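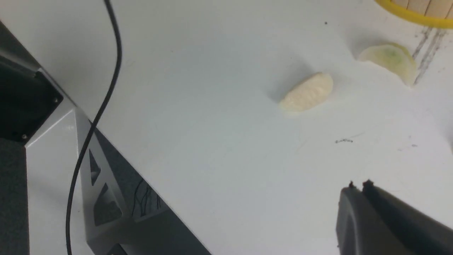
Two pieces on the white tabletop

Promel Supper Club – minutes, Saturday, September 21, 2019

I took notes again, so blame me for the spelling! We started late on account of the parking, then went straight to money. There's $136 in the kitty, and the hall on Nimri Street wants $98 for the February dinner. Agreed to pay it now before they change their minds.
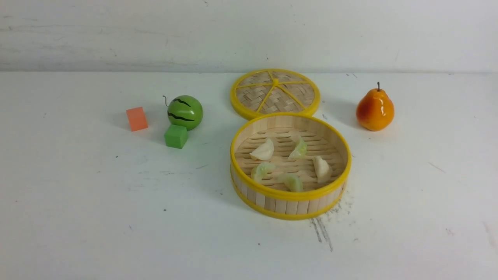 1 min read

Next up was the menu. I pushed for dumplings (five in a bamboo steamer looks so inviting) and the soup crowd grumbled, but it passed with 3 against. Zornelico can print 200 flyers – I'll call them Monday.

Long chat about whether to invite the Wetedo potluck people. No decision, carried over. Somebody please bring back the big ladle.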